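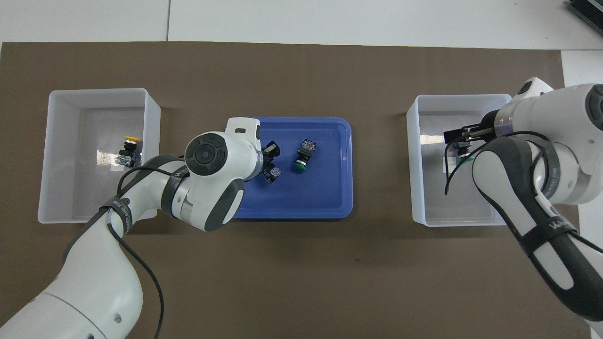 Notes for the talk, 23 November 2025
Keeping a two-arm bench cell in good order
Wendell Rosenthal

Slide 1. Hello and thanks

Say thank you to the folks at Stostar for the room and the coffee. Mention that I came to this work from bench repair, so I tend to talk about screws and cables when other people would talk about software. They should stop me any time, and I do mean that.

Slide 2. What the cell does

Two white arms share one table and move push-button switches between two white bins and a blue tray. We call it the Trosell cell, after the job number it was first booked under, and the name stuck. A normal run is 700 switches. My part is everything that has to be right before the first one gets picked up.

Slide 3. The mat and the bins

Start with the mat, because everybody skips it (I did too, for the whole of my first winter). It's big, it's brown, and it covers most of the tabletop. If it creeps, everything sitting on it creeps along with it, and then you spend a morning blaming the arm. I put a pencil tick on the table at each corner and look at those ticks before I switch anything on.

Then the containers, in a row across the middle: bin, tray, bin. Leave a gap of mat on both sides of the tray. I like a finger's width at the very least, and more if you can spare it. The bin walls are translucent and they throw bright reflections, so if the vision check gets fussy, try moving the lamp before you touch a single setting. Tell the story of the desk lamp here if there's time.

Slide 4. Cables

My favorite subject, as my family will tell you! Each arm has a black cable running along the outside and a black strap band around the casing. On our cell I want a loop with some give in it at the wrist. Too tight and it tugs when the arm reaches down into a bin. Too loose and it hangs into the bin next to the fingers, where it can drag on a switch. Move the arm by hand to its farthest reach, with the power off, and watch the loop the whole way there and back.

Pause for questions. Someone always asks about zip ties -- the answer is no, please use the straps.

Slide 5. Fingers

Wipe the black fingers at the start of every shift with a dry cloth. Close them slowly on a switch body and give it a gentle pull. We log each change of fingers, and last February's set came off at 322 hours, which was sooner than I had hoped. Li keeps the log and has been very patient with my handwriting.

Slide 6. First pick of the day

Run it at low speed, one arm at a time, left arm first. Hold the switch just over the tray floor and stop there. Look at it from the side. If it's tilted, open up, set it again, and check the fingers before you change any heights. Then do the right arm over its own bin. Only after that do we let the two of them go together.

Slide 7. Spares

Pass around the box from Vedent. Fingers, two straps, a spare cable, the small hex keys. Please ask for the keys back at the end.

Last slide stays up during questions. The setup sheet is on the table by the door, so take one home.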